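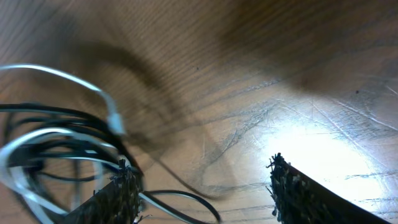
Cable bundle and open gripper fingers on the practice table, wrist camera view.

Household Robotics Tips: Teaching an Arm to Tidy Cables
Prurus Home Workshop Advice, revised 27th February

Members who keep a teachable arm in the workshop often ask how to record a task that involves loose cable. The following advice applies to arms guided by hand and to arms driven by remote control. It assumes that the arm has been mounted and calibrated according to its manual.

Preparing the table

Clear the table of tools and offcuts before recording begins. A worn wooden top is acceptable, and light scratches do no harm to the arm. They do catch the light, however, and a strong reflection can hide a thin wire or a small connector from the wrist camera. Move the lamp to one side, or fit a shade, until the grain of the wood can be seen across the whole working area. Shadows from the operator's head and arms should also be kept off the table where possible.

Cables should be unplugged at both ends. Do not practice on anything carrying current, including low-voltage chargers.

Black and white cables in one bundle make a useful exercise once the basic motions are reliable. For the first recordings, a single cable of one color is preferable.

Checking the fingers

Inspect the gripping pads before each session. Rough, fibrous pads hold thin wire well but collect sawdust and lint. Brush them with a dry toothbrush. Pads that have begun to lift at the edge should be replaced, as a loose edge will snag on a coil. Replacement pads for Muveck fingers are sold in packs of 8.

Guiding by hand

Hold the arm above the wrist and keep your own fingers clear of the gripper. Approach the bundle from the side on which there is open table, with the gripper open wider than the part to be grasped. Pause briefly before closing. The pause gives the recording a clear starting point for the grasp and makes it easier to trim afterward.

Grasp a cable by its jacket, a short distance behind the connector. Small plugs and terminal housings crack easily and should not be used as handles. Lift slowly. If a second loop rises with the first, lower the arm, open the fingers and begin again. Delete the failed attempt unless you intend to teach recovery as a separate task.

Guiding by remote control

Set the speed to its lowest level for the first 4 recordings. Quick movements of the wrist blur the camera picture, and thin wires are the first thing to be lost. Steer by the wrist view only when close to the table, and use the room view for longer moves. The Hindia controller has a half-speed trigger suited to the final approach.

Number of recordings

Our workshop obtained steady results on a single coiled cable after 32 recordings. A mixed bundle required over twice that number. Shift the bundle and turn it slightly between recordings so that the arm does not learn one position only. Save each session under its own name, with a note of the lighting and the type of cable.

After the session

Return the arm to its rest position and switch it off at the wall. Coil the cables loosely and fasten them with a cloth strap. Wipe the camera cover with a soft, dry cloth.

Related pages: Sorting Screws by Demonstration; Care of Đặng Table Clamps; Choosing a Workshop Lamp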